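Home Projects Publications Software Contact

4.2 Segmenting demonstrations before policy training

Recordings from the hand-held grippers enter the Tomine pipeline as unsegmented streams. Each stream combines wide-angle video, finger opening and a pose estimate from visual-inertial tracking. The segmenter must find the start and end of every manipulation and discard the idle motion between them. Our first version, described by Dalen in the October report, placed a boundary wherever finger opening crossed a fixed threshold. It worked on the Lalgate tabletop set but broke down on bedding, where operators often open the fingers wide and hold them there while choosing a grasp point.

The current version scores boundaries from two signals: the rate of change of finger opening, and the speed of the gripper relative to the nearest surface. Both are smoothed over a window of 18 samples. A boundary is kept only if the two scores agree within 2 samples. Segments shorter than 80 samples are merged with the next one - a rule that mainly affects regrasps.

Tracking is the weaker input. Repeated stripes give the feature matcher many near-identical candidates, and a soft surface can shift while it is being tracked. We therefore mask features on deformable regions and rely on rigid structure near the edges of the view, such as furniture and wall fixtures (Figure 6). 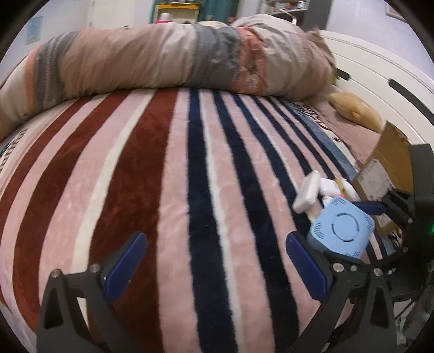

Figure 6. View from a hand-held gripper over a striped blanket, fingers spread. The headboard and shelf unit are rigid; the blanket and rolled quilt are deformable.

Masking has a cost. When the gripper is close to the fabric, few rigid features remain and the pose estimate falls back on inertial data alone. The Khokhar planner accepts such intervals if they are short, and marks longer ones for manual review. In the Kititz bedroom set, 19 streams were marked. Halvard Dalen reviewed them all and restored those in which the drift did not change the order of grasps. The remaining streams were left out of training but kept for the ablation in Section 5.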